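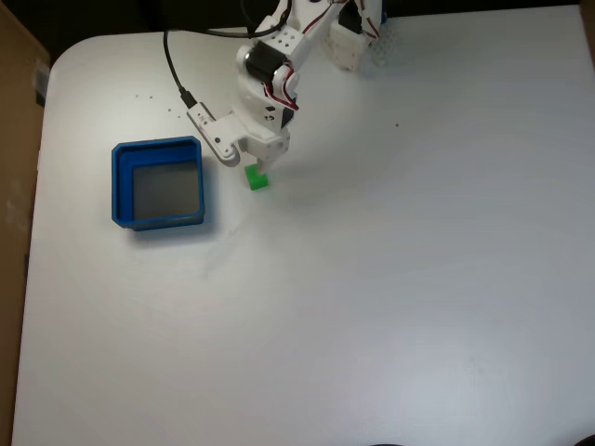
Tabletop arm rules: setting up and running a pick-and-place station

Holtcombe Makers' Workshop – Guides – Bench robots

Applies to: printed servo arms on the Tullus and Aquino benches
Last revised: August 2024

These are the working rules for small arms doing a simple transfer job, such as a cube into a tray. A small servo arm can still pinch a finger, strip its gears or drag a cable loose. Read the whole page before your first session. The rules for the larger Stakow arm are on a separate page.

Before you power on

1. Clear the table. Only the part, the tray and the arm belong inside the reach of the arm. Mugs, phones and hand tools go on the shelf.

2. Wipe the surface. Crumbs and bits of print debris get under a small part and tilt it. Smudges can confuse color detection if your program uses it. Use a dry cloth first, then a damp one if marks remain.

3. Check the servo leads by hand. Follow each wire from the joint back to the board. There should be enough slack for the full travel of the joint, but no loop large enough to catch on a bracket.

4. Check the cable at the gripper end. The plug must be fully seated, and the cable should rise away from the fingers – never across them.

5. Look at the printed parts. Replace any bracket with a crack at a screw hole. Do not glue it and carry on.

6. Find the power switch and put your hand on it. If you can't reach it from where you plan to stand, move.

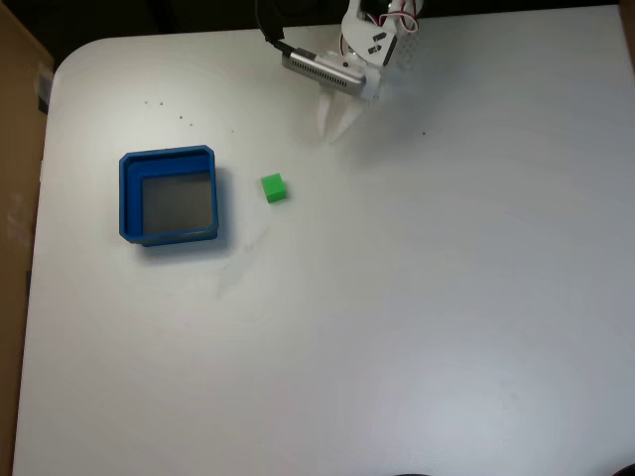
Reading time: 2 minutes

Placing the part and the tray

Set the tray down first, flat, with all of its walls inside the reach of the arm. Then place the part beside it. Leave a clear gap between the two so that an open finger can come down without touching the rim. With the small green cubes and the blue trays, start with the cube to the right of the tray. The sample program expects that layout.

Keep the part away from the table edge. If it gets knocked, it should have room to slide without falling.

Running the first cycle

Set the speed to the lowest step. Run the approach move only, with the fingers open, and stop above the part. Check that the fingers would come down on either side of it. If one would land on top, correct the position in the program. Don't nudge the part with your hand while the servos are powered.

Next, run the grip and lift. Stop again once the part is higher than the tray wall. If that looks right, run the full cycle at low speed, and do it twice before you raise the speed.

While it is running

Keep hands, hair and sleeves off the table. If the part drops, stop the program and cut the power before reaching in. The arm may sag when power goes off, so support the upper segment with your other hand.

A buzzing servo is pushing against something. Stop, find out what, and let the motor cool before the next attempt.

No arm runs unattended, including during a long repeat test.

The logbook

Write down the bench, program name, number of cycles and any fault. An entry from the Aquino bench in July reads "744 cycles, 2 drops, wrist screw tightened." That is enough detail.

The wrist screws are due for a check every 1,640 cycles or at the first sign of play, whichever comes first. Mark the check in the log with your initials.

Shutting down

Move the arm to its rest position, switch off, and unplug at the wall. Put the parts back in the drawer. Leave the tray on the bench for the next user.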